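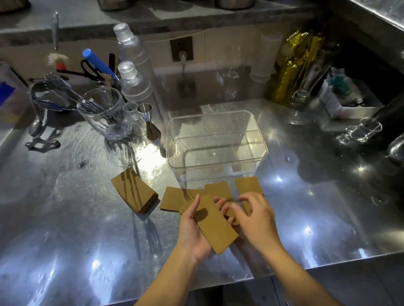
Chapter 15
Stock, Shelves, and the Stuff You Forget to Order

What you'll cover in this chapter
The difference between ingredients, packaging, and sundries
How to set a par level and when to change it
Reading a supplier invoice line by line
Doing a stock count without losing your evening

Key terms: par level, lead time, case quantity, dead stock, shrinkage, first in first out

The first café I managed was a narrow place called Sarmiento, and I was terrible at ordering for it. I could pull a decent shot, I could close out the register, and I was good with the regulars (still my favorite part of any job). But the stockroom scared me. It was a closet with a light on a string, and I ordered by opening the door, looking in, and going with my gut.

My gut loved oat milk. My gut had no opinion at all about lids.

So on 16th March, the first really busy morning we'd had since winter, I ran out of large lids before ten o'clock. We had coffee, milk, cups, and a line out the door, and I was asking people if they'd mind having a small. Some didn't mind. Plenty did! I sent my coworker down the street to borrow a sleeve of lids from a bakery, and they didn't fit.

I'm telling you this at the start because Chapter 14 was all about recipes and portion costs, and it's easy to come away from it thinking that stock means food. Food is the part you notice. You smell it, you taste it, it goes bad, and the health inspector asks about it. The rest of what a café uses up in a day sits quietly on a shelf until there's none left.

Three kinds of stock

I split stock into three groups, and the rest of this book does the same. Ingredients are anything the customer eats or drinks. Packaging is anything that leaves the shop with them: cups, lids, sleeves, bags, napkins, the little wooden stirrers. Sundries are what the shop uses up on itself, like register rolls, sanitizer, gloves, and trash bags.

Some items could go in two places. Is a paper straw packaging or a sundry? I call it packaging. Your manager may call it something else, and that's fine as long as everybody on the team writes it on the same sheet.

Packaging deserves its own line in your budget, too. When Grażyna Stępień took over the books at Sarmiento, she pulled it out of the "miscellaneous" column where I'd been hiding it and showed me the total for July. I'd have guessed a third of that number. I had been giving away double cups all summer, and I had never once thought of a cup as something with a price on it.

Par levels, the short version

A par level is the amount of an item you want on the shelf right after a delivery is put away. If your par for 12-ounce cups is 15 packs and you count 2, you order 13. That's all the math there is, at least until we get to case quantities in Section 15.3, where a supplier will only sell you ten or twenty and you have to pick one.

Setting the par takes a bit more thought. You need to know how much you use between deliveries, how long the order takes to arrive (that's your lead time), and how much extra you'd like for a surprise. Start with a guess, write it in pencil, and look at it again after a month.

Here's a quick one to try. A café uses 100 cup sleeves on a normal day and takes a delivery every third day. How many should be on the shelf after each delivery? If you said 300, you've got the bare minimum. I'd want more than that. Think about how much more before you read on, and think about where you'd put them.
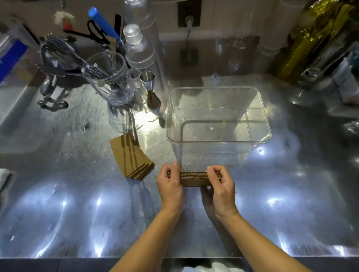 Before you count anything

Get the shelves in order first. I know, you want to grab the clipboard and go. But a count in a messy stockroom is a slow count, and usually a wrong one. Put like with like, pull the open packs to the front, and flatten the empty boxes and get them out of there.

My last count at Sarmiento came to 391 sleeves on paper and quite a few less on the shelf. The missing ones were behind the syrup, in an open carton somebody had marked "straws." We'll use that count sheet, mistakes and all, for the first exercise in Section 15.1.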